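Plellorach Revises Gripper Upkeep at Siltow Site

Plellorach has introduced a new maintenance schedule for the paired hand-held grippers at its Siltow workshop. Finger pads will be inspected every 40 hours of use and replaced at 1,000. Marker cubes are to be wiped each morning and checked for loose screws, and cables will be tested before the 10 a.m. session.

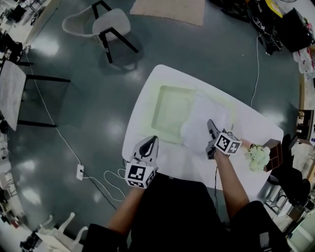 Booker Szabo welcomed the change but said the pads on the left unit wear sooner and should be replaced earlier. The schedule will be reviewed in July.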